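Drying clothes indoors: some notes on humidity

2019-10-01

The heating has gone back on in the Plandmont flat, so the airer is back in the spare room. I kept a log last February and never wrote it up. It covers one room, one airer and one household's washing, and should be read with that in mind.

The room is small, faces north and has one window with a trickle vent that I leave open. There is a radiator under the window. The hygrometer is a cheap Edard unit on a shelf at chest height, on the opposite wall to the airer. I checked it with the salt test before starting (sealed bag, damp table salt, leave overnight, should read 75%) and it was 2 points high. The figures below are corrected.

Where the water goes

A spun load still holds a surprising amount of water. The easiest way to find out how much is to weigh the basket when it comes out of the machine and again when everything is dry. With one load of T-shirts and a couple of pillowcases I got a difference of 790 g, and that was on the fastest spin. All of it ends up in the air of the room and then either leaves through a gap or settles on the coldest surface available. In my case that is the bottom edge of the window and the corner behind the door.

With the door shut and no other help, relative humidity peaked at 78% and stayed high well into the next morning. Outside it was 5 degrees. There was a line of water along the window seal and the wallpaper in the corner felt cold and slightly soft.

Fabric weight matters less than I expected. How the thing is hung matters more. A T-shirt left bunched up dries at the outside of the bundle and hardly at all in the middle, and any double layer (hem, collar, the area behind a print) lags well behind the single layers. I now pull each one out flat by the side seams before it goes on the rail. It takes a few seconds a garment and made a bigger difference than turning the radiator up.
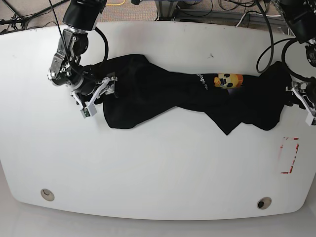
Heater or dehumidifier

I tried both. The heater is an old 2,000 W convector. It brings relative humidity down quickly, but only in the sense that warm air can hold more water. The water is still in the room, and once the heater goes off and the walls cool, the reading climbs again and the window runs. It works if you open the window at intervals and let the damp air out, at which point you are paying to warm the street.

The dehumidifier is an Oronora compressor model, second-hand. It uses far less power than the convector and gives most of it back as heat. With the door and window shut it held the room in the mid-fifties and the load was dry by morning. The drawbacks are noise – a steady hum that is clearly audible through the wall – and the tank, which needs emptying and has an awkward lid. Compressor types also get less effective as the room gets colder, so I keep the radiator on its lowest setting.

Air movement is the other half of it. A small desk fan pointed along the rails, not straight at the nearest garment, shortened the drying time again. I leave one empty rail between heavier items. Sweatshirts and towels get the outer rails where the air is moving.

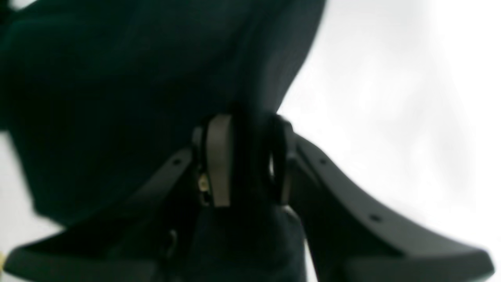
Dark green fabric, close up.

Current routine

Fastest spin the label allows, then a second spin with nothing else added. Shake out, pull flat, hang by the hem. Dehumidifier set to 55%, fan on low, door shut. Turn the heavier things over before bed.

The corner behind the door has stayed dry under this arrangement. I moved the bookcase a hand's width off the wall at the same time, so I can't say which of the two did it.

A reader asked about the Ranjbar heated airer after my last post on this. I haven't used one. It would presumably speed up the drying, but the same water goes into the same room, and I would still want something to take it out again. If anyone has logged one in a closed room I would like to see the readings, along with the outdoor temperature and the size of the load.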